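Blog > Robots and Gear > House Rules

Our rulebook for the hand-held grippers has grown to three pages, and I'm a bit proud of it! Half of it is plain housekeeping. Rule one: cables get sorted before anyone picks up a gripper, and yes, that includes your phone charger.

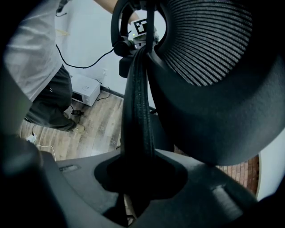 Rule two is the marker check. Every marker gets looked at before every run, and a scuffed one gets swapped, no arguing (I've argued, I lost). We also stop at 60 runs a shift, because tired arms get sloppy and sloppy demos are rubbish to learn from. 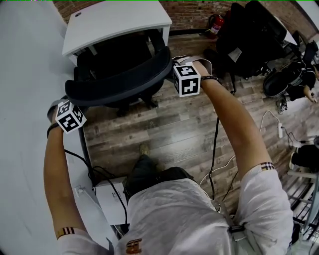 Zdenka Popescu reckons 60 is still too many and wants a proper break written in at the halfway mark, with the grippers put down. Fair enough, I've pencilled it in.

Which leaves rule three, my favourite: if you fumble, log the fumble. Don't quietly redo it!

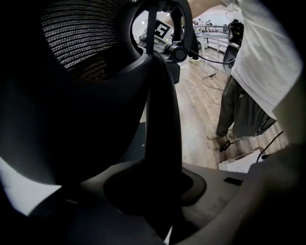 I'd rather have 305 runs with decent notes than 3000 mystery ones. Next up is the labelling section, probably in May.

Filed under: Robots, Good practice, Workshop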